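The Clear Case That Finally Tidied My Travel Things
A long-ish look at the Grunel zip-round wash bag, by Oriana Villalba
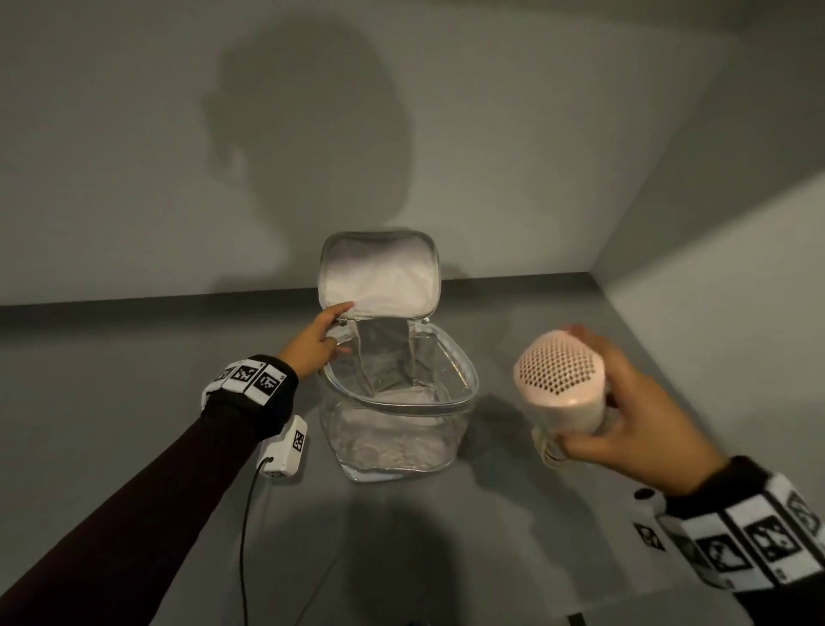 Issue 40, page 3

I have owned more wash bags than I care to admit. There was a quilted one from my aunt, a canvas one that smelled of coconut for years after a bottle gave way inside it, and a very smart black one in which I never once found my tweezers. So when my friend Hedvig Holmgren turned up for a weekend with the Grunel clear case, and had her toothbrush in her hand before I'd even found my bag, I asked her where she'd bought it and ordered one that same evening.

I've been using it for long enough now to have opinions, and as usual I have rather a lot of them!

First, the shape. It's clear and glossy, with nicely rounded corners and a silvery trim running round the opening, and it stands up by itself on a table. You'd think all of them would, but my old canvas one flopped over the moment you let go of it. The top is a proper hinged lid, so when you unzip it the whole thing tips back and you can reach straight in with a free hand, which makes filling it a pleasure. There are two little metal pulls on the zip. I start with both of them in the middle at the front and take one each way, and it goes round the corners without much of a fight (the left one sticks very slightly on mine, and a rub with a candle end helped).

The lid has a white lining on the inside, a bit crinkly, and I did wonder whether it would smooth out with time. It hasn't. It wipes clean all the same, even after an incident with some tinted moisturiser that I'd rather not go into.

Then there's a see-through flap inside, hanging from the back of the opening. The leaflet doesn't mention it at all. I tuck it down over the small things, cotton pads and so on, and put the bigger things on top. My neighbour Jalen Yazzie, who borrowed the case for a wedding in Rivberg, folded his back out of the way completely and said he forgot it was there. Either seems fine.

Now, the hair dryer question, because I know some of you will ask. I travel with a small pale pink one with a round barrel and a dotted grille on the end, and I'm fond of it, and hotel dryers make my hair look like a dandelion. I like to have it in with everything else if I possibly can. My advice is to put the dryer in early and fit the soft things round it afterwards. Do it the other way about and you'll be taking everything out again on the bed. Let it cool right down first too, please, as I wouldn't trust any plastic against a warm barrel. The flex I wind loosely and fasten with a hair tie.

If yours is a big salon dryer with a long nozzle, I'd measure before you buy. Juniper Wojcik wrote to me about hers, a great heavy Merneo, and she ended up carrying it separately in a sock.

A few grumbles. Clear plastic shows everything, so a leaky shampoo is on display to the whole bathroom, and fingerprints turn up on the sides however careful you are. It was also a little stiff when it came out of the post, and had a new shower curtain smell for the first few days. I left it open on the windowsill and that went off by itself. I'd have liked a handle as well, or even a small loop.

Against that, I haven't lost my tweezers since it arrived. I can see what's running low before I go away, and I've stopped packing two toothpastes. I'd buy it again, and I've got my eye on another for the paints and brushes.

Next time: Dexter Ambrose tries the Nakamura folding mirror.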